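Kavitha Rai
10/11/2019

I want to write a few posts about learning to sit. It sounds silly, I know. I am 71 and my back has been bad since July, so please be patient with me.

1/ All my life I worked standing. I had a small tailoring shop in Jirkdale, and I cut cloth on a high table. My feet were tired but my back never gave me trouble. Then I closed the shop and I sat down, and the pain came.

2/ The physiotherapist, Mr Fernandes, did not look at my back first. He asked me what I sit on in the evening. I said, a sofa. He asked how long. I said, until the news is finished. He wrote it down and made a face.

3/ He says the sofa is too deep for my legs. If I put my back against it, my feet do not reach the floor. If I put my feet on the floor, I have nothing behind me. I had that sofa for so many years and I never noticed.

4/ My nephew Jagadeesh wanted to buy me a special chair. He sent me a link, the price was 610. I told him for that money the chair should also cook. He is still a little offended.

5/ So first we tried things we already had. A rolled towel behind the waist was good, but it slides down when I reach for my tea. A bed pillow is too soft, after ten minutes it is flat like a dosa.

6/ My friend Ewurabena uses a footstool, and she brought me her old one from Zeslow. I like this very much. It is low and ugly and my knees thank her every day.

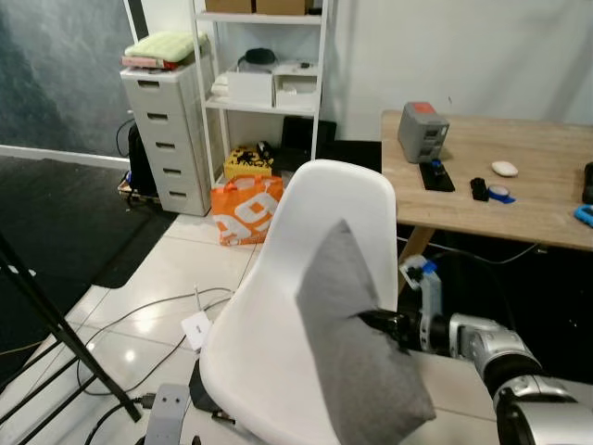
7/ For my back, the best thing until now is a plain chair with something behind me. I eat and read on it now, and the sofa is for visitors. A hard seat back alone is not comfortable for long. A simple fabric cushion, like the grey one against the white plastic chair, is the kind of thing I mean. I sewed two covers for mine, so one can be in the wash.

8/ The other rule is to stand up often. I set the kitchen timer, and when it rings I walk to the window and back. Mr Nambiar across the road has started to wave at me. He thinks I am waiting for someone.

9/ The pain is less in the mornings. In the evening it still comes, mostly on the left side. If anybody here had the same and found an exercise for it, please write to me, but nothing where I must lie on the floor - getting up again is a different problem.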